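To: Evaluation Group list
From: Gladys Zapata
Subject: Re: Alledum kitchen scene package, renewal and terms

Members of the list,

Thank you for the replies received since the package was opened to member sites in June. I am answering the message from the Sanport site here because it raises points that apply to every site holding a trial license. The relevant part is quoted below.

> Our trial of the Alledum package ends with the current term and we
> need to decide whether to request the paid tier. Three matters are
> unclear to us. First, does the limit of 200 saved scenes apply to each
> seat or to the whole site? Second, the product sheet lists utensil
> handling as a supported task group, but our staff could not find
> whether knives are included or must be licensed separately. Third,
> may results produced under the trial be cited in an internal report?
>
> We would also welcome the office's own view of the package before
> we commit funds to it.
> Sanport site office

On the first point, the limit applies to the site. All seats draw on the same 200 saved scenes, and a scene that has been archived continues to count until it is deleted. Sites that need more may move to the next tier, which allows 1000. Prulance, as the reseller for this group, handles that change and should be contacted directly.

On the second point, knives are part of the utensil task group and carry no separate fee. The group covers picking up, holding, turning and setting down kitchen tools at an island or back counter. Sites should note that the scoring rules for knives differ from those for spoons and spatulas. The direction of the blade is scored as well as the final position of the handle, and a run may be marked as failed on the first even if the second is correct.

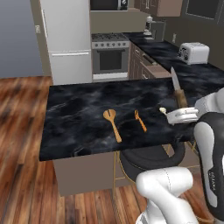
The default grip settings were written with wider handles in mind. Sites working with thin utensils are advised to review the finger spacing value before starting a batch, and to record the value used. Two sites have sent us results that could not be compared for want of this entry.

On the third point, trial results may be cited in internal reports. They may not be published or shared with outside vendors without written consent from Alledum. Requests for consent should be sent through this office.

As to our own view, the package is suitable for early comparison of control software. We ran 11 task sets under the standard settings and found the scoring output clear and the setup guide adequate. The export tool is weaker. Batch names longer than the permitted length are shortened without notice, and we have had to rename files by hand on more than one occasion. We have reported this to the vendor and have not yet received a date for a correction.

We do not recommend the package as the only basis for a decision to buy hardware. Sites considering a purchase should plan for physical testing under their own safety rules, particularly for any task that involves a blade.

Pricing for renewing sites is held for 90 days from the end of the trial term. A site that lets the trial lapse keeps read access to its saved scenes during that period but cannot start new runs. The Were module for mobile bases is sold separately and is not covered by this offer.

Please send renewal requests to me with the site name, the number of seats and the tier required. Corrections to the above may be posted to the list.

Gladys Zapata
Evaluation Office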